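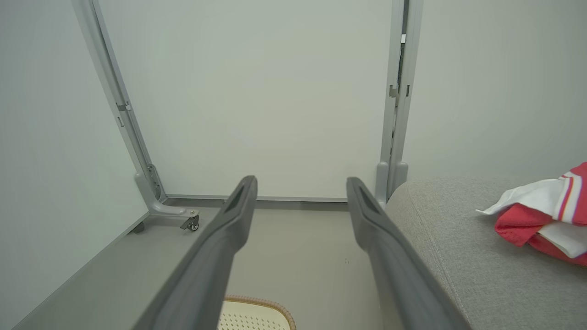
댓글이 많이 달린 글은 실제로 더 잘 읽힌 글인가?
댓글 수와 완독률은 따로 움직인다. 이번 표본에서는 댓글 상위 글의 절반 이상이 완독률 중앙값에 못 미쳤다.

5월, 오전 9시 40분. Winura 블로그 댓글 분류 작업 2차.

1. 표본
댓글 3000건 추출. 스팸 필터가 이미 숨긴 것은 제외했다. 중복 제거 기준은 작성자 해시와 본문 앞 40자 일치. 1차 때는 본문 전체 일치로 걸렀더니 마침표만 바꾼 복붙이 그대로 남았음. Saranya가 스크립트를 고쳐서 저장소에 올려 둠.

2. 라벨
네 가지로 유지: 질문, 반론, 공격, 기타. 비꼬는 댓글은 공격으로 넣지 않고 반론에 두고 별도 플래그만 단다. Vignesh와 내 라벨이 가장 많이 갈린 곳이 여기다. "참 대단한 분석이네요" 같은 한 줄은 윗댓글 없이는 판정 불가. 스레드 전체를 펼쳐 놓고 다시 봐야 함. 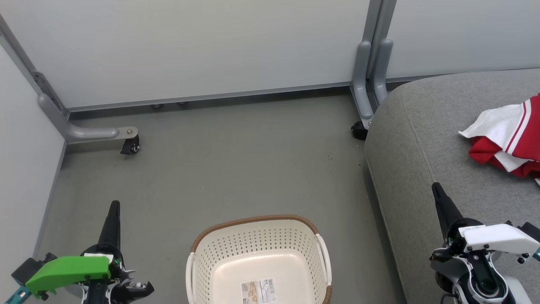 3. 중간 집계
반론 1647건, 공격 404건. 나머지는 질문과 기타인데 둘의 경계는 아직 정리 안 됨. 공격 댓글은 게시 후 첫 여섯 시간에 몰려 있고, 제목이 단정문인 글에서 비율이 높다. 다만 단정문 제목 글은 뉴스레터 상단에 걸린 경우가 많아 노출 효과와 분리가 안 된다. Destham 쪽 유입 로그를 받으면 층화해서 재계산.

4. 답글 실험
운영자가 한 시간 안에 답글을 단 스레드와 방치한 스레드를 비교 중. 답글은 Maxence가 전담, 문구는 두 종류만 사용. 사실 확인형은 출처 링크 하나에 두 문장 이내. 질문형은 상대가 지적한 부분을 그대로 인용하고 되묻는다. 사과 문구는 변수가 늘어나서 이번에는 뺐다.

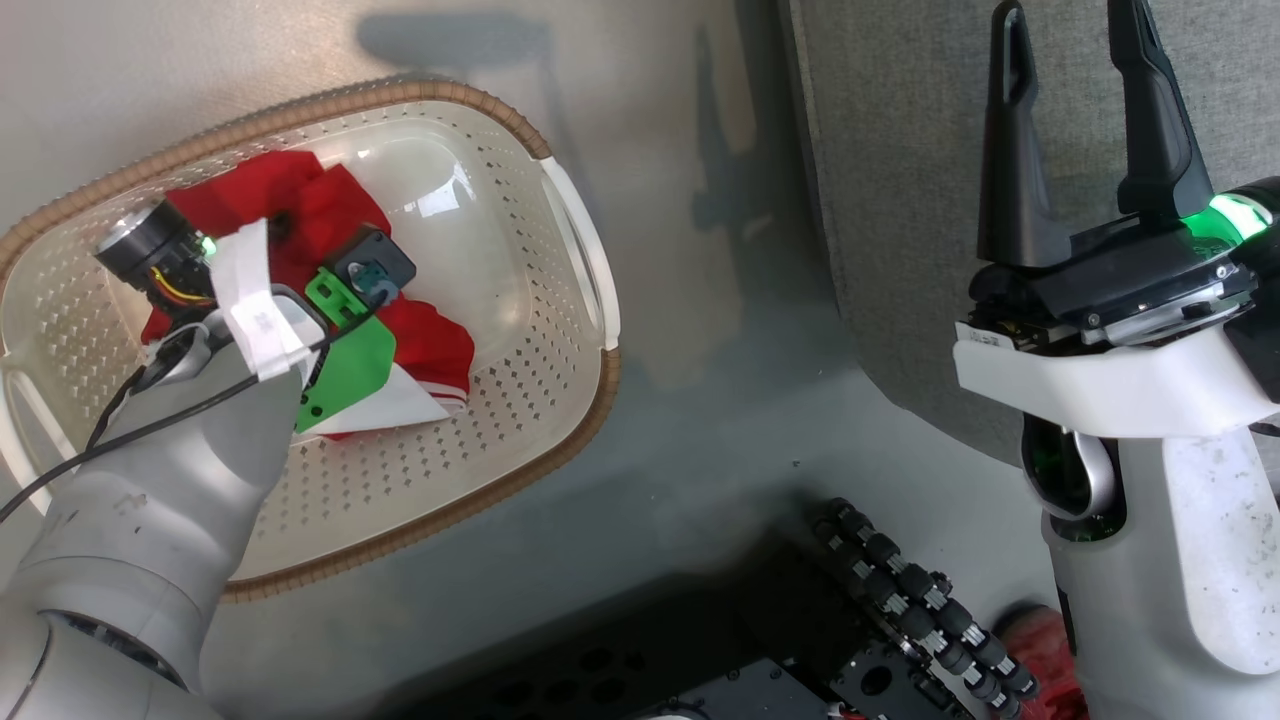

질문형 쪽에서 스레드가 길어지는 경향은 보이지만, 길어진 분량의 대부분이 제3자끼리의 말다툼이다. 이걸 참여 지표에 넣으면 숫자만 좋아진다. Grotach 대시보드의 기본 참여 점수는 답글 깊이를 가중하므로 그대로 쓰지 말 것. 원자료를 내려받아 원글 작성자와 최초 댓글 작성자 사이의 왕복만 따로 센다.

5. 남은 일
- 비꼼 플래그 건 재판정 (Vignesh, 나)
- 삭제된 부모 댓글의 처리 규칙. 현재는 결측으로 두고 있음
- Ravindran에게 제목 유형 분류표 최신본 요청
- 차단 이력이 있는 계정의 댓글을 표본에 남길지 결정. Lavanya는 남기자는 의견, 나는 보류

메모: 내보내기 파일의 시각이 UTC로 찍힌다. 3번의 여섯 시간 구간은 게시 시각과의 차이로 계산했으므로 영향 없음. 요일별 표는 변환 후 다시 뽑는다.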